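Notebook, acoustics bench, Badunbridge
February, Sunday, started 9:40

Continuing the noise floor work on the listening booth. Booth door seal was replaced with the Pellidau compression strip during the week and the adhesive has had its full cure time, so today is the first set of readings I am willing to keep.

Setup as before. Measurement mic on the short stand at seated ear height, capsule pointing at the ceiling, preamp outside the booth with the cable through the lower port. Port packed with mineral wool and the rubber bung pushed in until it bottoms. Calibrator check before the run matched the last entry, no adjustment made. Ventilation off, booth lights off, corridor door shut.

Run 1. Took 30 minutes of background with nothing playing. The low end is still dominated by the building. There is a hump in the third-octave plot under the 100 Hz band that comes and goes with the rooftop air handler, and the new seal does nothing for it, as expected. Above that the curve drops away smoothly until it reaches the self-noise of the mic, after which there is no point reading anything into it.

Run 2. Pink noise from the corridor loudspeaker, level set by the mark on the amplifier, corridor mic in its usual corner. Difference between inside and outside is clearly better than with the old foam strip from the speech bands up. One dip remains. It is narrow and sits near the hinge-side resonance we argued over last time. Pressing on the door by hand at the hinge side fills it in. Pressing at the latch side does nothing.

Repeated with the door reopened and closed 3 times between readings. Old strip gave a different answer every time depending on how hard the door was pulled. New one repeats well enough that I could not tell the traces apart on screen.

11:15. Loosened the middle hinge, added a shim from the brass assortment, retightened. Dip moved up slightly and got shallower. Added a second shim and the latch started to bind, so went back to one. Leaving it there. If anyone wants to try again, the shims are in the tin marked Obradović and the thin ones are at the bottom.

Tone check at 990 Hz to stay clear of the calibrator frequency. Inside level steady. Walked the handheld meter around the door perimeter and found one leak, at the bottom corner on the latch side, where the two lengths of strip meet. The joint was cut square and butted. It should be mitered. Filled it with a small bead of putty for now and the leak went away on the meter. Putty is temporary and will fall out when the door gets used.

The other open item is the hum in the booth talkback line. It is still there with the talkback speaker disconnected at the booth end, so it is being picked up on the cable run or ahead of it. Lifting the shield at the panel end made it worse. Moving the cable off the lighting conduit, over the part I can reach, made it better but did not remove it. The remaining part goes behind the fixed panel and will have to wait until the panel is off.

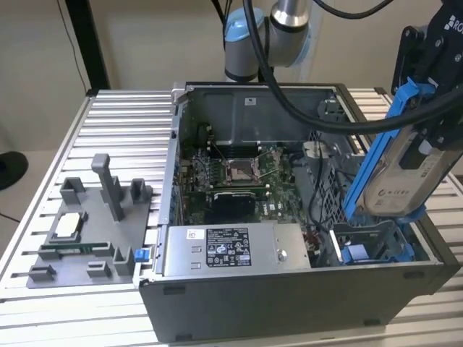 Tried the Dirus isolation transformer in line at the panel. Hum drops below the background in the booth. There is a small loss at the bottom of the band, which does not matter for speech. I would still prefer to reroute the cable and take the transformer out again, but it can stay in until the panel comes off. Labeled it so it does not get borrowed.

14:20. Repeated Run 1 with ventilation on low. Broad hiss from the inlet grille, highest right under it, falling off toward the chair. Removing the grille took most of the hiss with it, so the noise is made at the vanes and the duct lining is doing its job. Try a perforated plate with more open area.

Calibrator check at the end agreed with the start. Traces saved under the booth folder with the seal name in the title.

To do:
Recut the strip joint at the bottom corner, mitered.
Open the fixed panel, move the talkback cable away from the conduit.
Perforated plate for the inlet, same hole pattern as the old grille screws.
Repeat Run 2 after the strip joint is done, hinge shim unchanged.
Order more mineral wool, the bag is nearly finished.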